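Local news | Schools and colleges

Skurnton college to keep evening classes after fee review

September
By Nkechi Amadi

Evening classes at Skurnton's further education college will carry on through the winter after governors dropped a plan to close the building at 6pm.

The decision was made at a meeting that ran until shortly before ten at night. It means that courses in bookkeeping, sign language, upholstery, basic electrics and English for new speakers will go ahead as printed in the autumn prospectus. Two courses, in pottery and in conversational Italian, will not run this term as too few people had put their names down by the end of August.

The college had warned in the spring that it could no longer afford to heat and light the main block after the day students had gone home. A paper put before governors in May said the simplest saving would be to lock the doors at six and move whatever could be moved to Saturday mornings. Staff were told to expect a final decision by the summer.

That did not happen. Instead the plan was held over while the college asked people what they thought, and 861 replies came back, most of them from people who were taking an evening class or had taken one in the past few years. The college said it was the largest response it had ever had to a question of this kind.

Many of those who wrote in said Saturday mornings would be no use to them. Some worked in shops or in care homes and were on shift at weekends. Others had children at home and relied on a partner being back from work. A number of replies came from the villages along the Drirnness road, where the last bus back leaves at 9.20pm on weekdays and where there is no early service on a Saturday at all.

Under the arrangement agreed by governors, the main block will stay open until 9pm on four evenings a week instead of five. Classes that were due to meet on the fifth evening have been given new slots, and letters have gone out to everyone who had already paid. Anyone who cannot make the new time can have their money back in full if they ask before half-term.

The upper floor will be shut off after the day students leave, and all evening teaching will take place on the ground floor and in the workshop wing. The canteen will not open in the evening, though the drinks machine by the library will be left on. 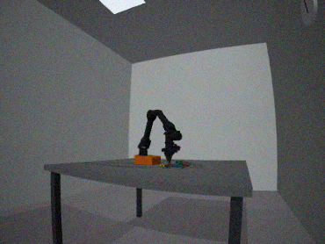

Isah, writing to the college during the review, said the savings plan had been drawn up by people who finish work at five, and that a course was only open to all if it met at an hour when people with jobs could get to it. The letter was one of several read out at the meeting.

Others took a different view. A smaller group of replies, mainly from day staff, argued that the money would be better spent on younger students, and that rooms used late into the evening were not always fit for use first thing in the morning. One tutor asked who would be responsible for putting furniture back and locking equipment away. Governors agreed that evening tutors will be paid for an extra quarter of an hour after each class so that this can be done.

Fees will go up, but by less than was first feared. The full price of a ten-week evening course rises to £291 from the start of the spring term. Courses that begin this month stay at the old rate. The reduced rate for people on certain benefits is frozen until next summer, and English for new speakers remains free to those who qualify.

The rise is expected to cover a little under half of the shortfall. The rest is to come from the saving on heating the upper floor and from letting out two ground-floor rooms during the day. Clinis, a local firm that offers hearing tests, has taken one of them for three days a week and will move in after half-term. The college is still looking for a tenant for the other.

Parking was the other matter to take up a good deal of the meeting. The lower car park, off Mill Lane, has been closed since a wall was found to be leaning in the spring, and evening students have been leaving their cars in nearby streets. Residents have complained of blocked drives. Work on the wall is due to start within weeks, and until it is finished evening students may use the staff car park at the front from 5.30pm. A permit is not needed, but the barrier comes down at 9.30pm and cars left behind it will have to stay there until morning.

There was no agreement on the request from several students for a later bus. Governors said this was not in their power, but they will write to the bus company asking whether the 9.20pm service to Drirnness could leave ten minutes later in term time. Tutors on the four courses most affected have been told they may finish slightly early if the whole class is content with it.

The college has also said it will change the way it signs people up. At present evening students have to enrol in person at the front desk, which closes at 4.30pm, and this came up again and again in the replies. From the spring term it will be possible to enrol by phone or online, and the desk will stay open until seven on the first two evenings of each term.

Pottery may return in January. The kiln passed its safety check in July, and the college says the course will be offered again if enough people ask for it. Names are being taken now. There are no plans at present to bring back Italian, although the tutor has offered to teach a shorter course of over six weeks if a room can be found.

Evening classes start in the last full week of September. Students should use the side entrance on Mill Lane, as the front doors will be locked from 6pm. Those who have already enrolled do not need to do anything unless they have had a letter about a change of day. The new timetable can be picked up from the college library or the town hall, and the arrangement will be looked at again by governors before Easter — by which time, the college said, it will have a winter's heating bills to go on.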